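4. Working rules for shared two-arm cells

4.1 Why we wrote rules at all

The first version of this work had no rules. We had a cell, a pair of arms, a pile of clothes and a task list, and whoever was free ran it. Fine for a demo. Not fine for a data set that four groups were going to train on. When the Wattimena group tried to reuse our May recordings, they had to throw out most of the folding runs before they could start. Reasons were dull: gripper pads swapped halfway through, camera nudged, no note of which garment was on the table, runs stopped early and saved as complete. None of it was visible from the file names.

So, rules. We borrowed what we could from the general safety rules for shared work areas and wrote the rest ourselves. The result is the Trostiston checklist, now at its second version (December 2025). It covers setup, garment handling, what counts as a run, and when to stop. It does not cover the learning method; that's Section 5.

Scope note. The list is meant for small bench cells with two light arms and soft goods. We make no claim for larger arms, for cells a person can walk into, or for anything hot, sharp or wet.

4.2 Setup rules

S1. One cell, one layout. Arms are bolted to the front rail through their mounting plates and stay there. If an arm is moved for any reason, the cell gets a new layout number and old runs are not mixed with new ones.

S2. Walls stay up. Three sides closed, front open. The printed walls are part of the layout and a change of print is a change of layout too. We argued about this one. Uso wanted plain walls, on the grounds that a policy might learn to lean on the print. Dalis wanted to leave them, since their older recordings already had them. We left them and agreed to hold out a plain-wall set for testing. Not done yet.

S3. Cables routed along the outside of each arm, with slack at the elbow, clipped before the base. Slack is checked by driving the arm to its four far corners at slow speed. If the cable goes tight anywhere, re-clip and repeat. A loop hanging low enough to touch the table is also a fail.

S4. Stop button within reach of the seated operator, tested at the start of each session and written down as tested. "It worked yesterday" is not an entry.

S5. Fingertips. Same type on both arms. Check for cracks at the base and for threads caught in the openings. Threads are the common one with knitwear. Remove with tweezers, arm powered down.

S6. Surface wiped, nothing left on it that is not named in the task file. Containers count as named objects even when the task never touches them. If a basket sits at the back of the table, it goes in the file with its position.

4.3 Garment rules

Most of the trouble was here. Cloth does not hold a pose, so "put it back where it was" means nothing.

G1. Every item has a tag number, kept on the log sheet and not on the item. A tag sewn on the cloth is a visual cue and the policy will find it.

G2. Start state is picked from a short list: flat, folded lengthwise, dropped, bunched. Operator does not improve the start state. If it's dropped, it's dropped.

G3. Dark items need an exposure check on both wrist cameras before the first run. Dark gray and black cloth was our worst case. Fold lines vanish in the wrist view at exactly the moment the fingers close, and a longer exposure only trades dark for smear. We cap the exposure and accept the noise.

G4. Grip on cloth only. Fingers must not be driven down onto the board to get under an edge. Approach from above with the jaws open, pinch, lift. If two tries fail, the run is marked failed and kept.

G5. Both arms on one garment: neither may pull until both grips are confirmed from the fixed camera. This is the rule we care about most. The wrist view by itself is too close to judge it, and it blurs when the arm moves. Compare the two views in Figure 3.
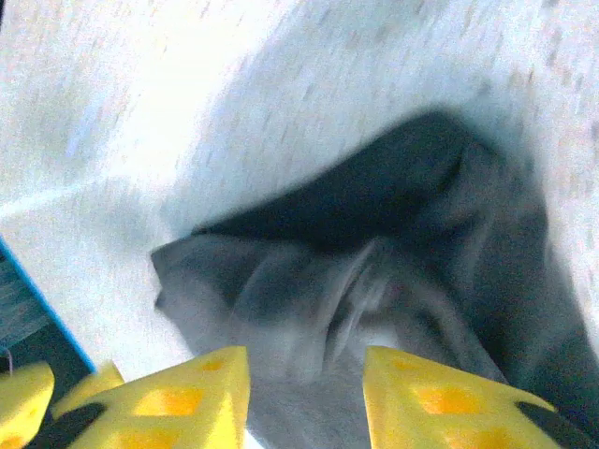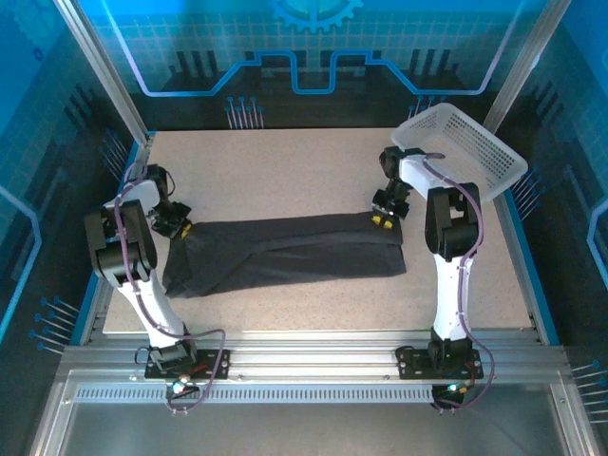 Figure 3. Wrist view (first) and fixed view (second), same cell, same session. The wrist view is badly blurred and gives the dark cloth between the yellow fingers but little else; the fixed view gives both grippers and the length of the folded garment.

4.4 What counts as a run

R1. A run starts when the operator presses record with both arms clear of the cloth. It ends when both arms are clear again, or at a stop.

R2. Failed runs are kept. All of them. Label is one of: missed grip, dropped, wrong fold, stopped. Free text allowed but not required, as people stop writing it after the first hour anyway.

R3. All camera streams or no run. A run with a missing wrist stream is moved to a side folder, never patched from another run.

R4. Blurred wrist frames stay in. Earlier we dropped any run where the blur measure went over a set level. That turned out to remove the fast approaches and leave the slow ones, so the remaining data taught the arms to creep. Now the blur score is stored next to the frame and each group filters on its own. Dalis filters hard, Wattimena not at all. Both report which, and that is the whole of the rule.

R5. Operators swap after 60 minutes at most, then a break of 15 minutes before sitting down again. Applies to the person at the controls and the person watching. Tired operators cut corners on G5 before they cut corners on anything else.

R6. No edits to a label after the session closes. A second label can be added next to the first, with a reason.

4.5 Stopping rules

The operator stops the cell, without asking, in any of these cases:

A hand or sleeve passes the front rail while the arms have power.
The two grippers come close enough that the operator is unsure whether they will touch.
Cloth is caught on anything other than a fingertip. Elbow, cable, basket, rail.
Either base light is not green.
Any sound the operator does not know.

After a stop, arms are powered down before anyone reaches in to free the cloth. We say this twice in the training because it is the rule people break when they're in a hurry. A garment held by two arms can be under tension and will move an unpowered wrist when it's let go. Slacken one side first, by hand, at the cloth end and not at the arm.

A stop is never counted against the operator. In the first version we listed stops per person on the session sheet, meaning to be helpful. Stops went down and damaged pads went up. The column is gone.

4.6 Did people follow them

We checked the second version on 91 sessions across the three sites. A reviewer from a different site went through the log sheet and the fixed-camera video for each and marked every rule as kept, broken or can't tell. Reviewers did not see the operator's own marks until they were done.

Setup rules were mostly kept. S4 had gaps in the writing down, less so in the testing: the video often shows the button being pressed with no line on the sheet. We count that as broken anyhow. S6 was broken more than expected and nearly always the same way, with an object near the back of the table left out of the task file.

G5 was broken in nine sessions. In every one of these the operator was working from the wrist views only, with the fixed view shrunk or hidden behind another window. After that we changed the screen layout so the fixed view can't be covered. Too early to say how much it helps, we have only a few sessions with the new layout and they were run by people who knew why it had changed.

R2 is harder to judge. A reviewer can see that a failed run was kept. A reviewer can't see one that was deleted. Run numbers are now given out by the recorder and a gap in the numbers gets flagged, which is a partial fix.

"Can't tell" was the most common mark for G2. From the fixed camera a dropped garment and a bunched one look alike, and the two reviewers we asked to mark the same sessions did not agree with eachother. We plan to merge the two states in the next version.

4.7 Limits

Three sites, one cell design, people who mostly know each other. The rules were written by the same groups that were then checked on them, and although reviewers were swapped between sites they were not strangers to the project. A site that got the checklist cold, with no call and no visit, would be a better test. Uso has offered to find one.

The garment list is narrow too. Trousers, shirts, socks, hand towels. Nothing with a zipper long enough to catch, nothing with laces. Rule G4 in particular may not hold up for thin slippery cloth, where a pinch from above slides off and the only way in is along the table. Operators at Wattimena already asked for an exception there. We have not written it, as we don't yet know what a safe contact force with the board would be for these fingers, and a rule with a blank in it gets filled in by whoever is sitting at the controls.

The checklist text and the blank log sheet are in Appendix B. Session sheets can be shared on request, minus operator initals.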